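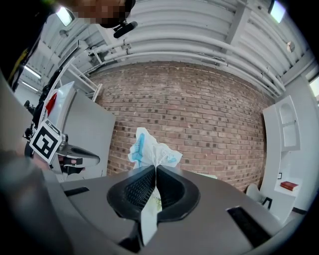 Figure 1. Crumpled tissue with pale blue printed markings.

Grerthorpe Residence Hall
Washroom and Shared Kitchen Inspection Checklist
Inspection date: 19/07/2019
Areas covered: ground floor, east wing, laundry corridor
Result: Pass with comments

Section A. Washrooms

A1. Sinks and faucets free of leaks. YES
Comment: Faucet in the east washroom is stiff. Washer to be replaced.

A2. Toilets flush fully and refill within the time on the card. NO
Comment: Second stall, east wing, refills slowly. Reported under work order 747. Stall remains open for use.

A3. Paper supplies stocked and kept off the floor. YES
Comment: Spare rolls were stored under the sink trap. Move to the upper shelf.

A4. Waste bins lined, lidded and emptied. PARTIAL
Comment: Used tissues and paper towels go in the lidded bin. They must not be flushed. The notice to this effect is missing from the ground floor washroom.

A5. Exhaust fan working. YES
Comment: Grille dusty. Add to the August cleaning round.

Section B. Shared kitchen

B1. Fire blanket mounted and within reach of the stove. YES

B2. Extinguisher tag current, pin and seal in place. YES

B3. Refrigerator door seals clean and closing properly. NO
Comment: Lower seal on the Flerer unit has split at the hinge side. Replacement seal to be ordered from Stüber. Do not tape.

B4. Items in refrigerator labeled with room number. PARTIAL
Comment: Unlabeled containers were left in place with a notice. Residents have two days to claim them.

B5. Electrical cords undamaged and clear of the sink. YES

Section C. Laundry corridor

C1. Exit route clear for its full width. NO
Comment: Drying rack placed across the door to stair 2. Removed during inspection. Repeat finding.

C2. Dryer lint screens clean. YES

C3. Floor dry, mats flat. YES
Comment: Mat edge near the Padovora washer is beginning to curl.

Action required
A2, A4 and B3: building services.
C1: written reminder to residents of the east wing.
Open items will be checked again at the August inspection.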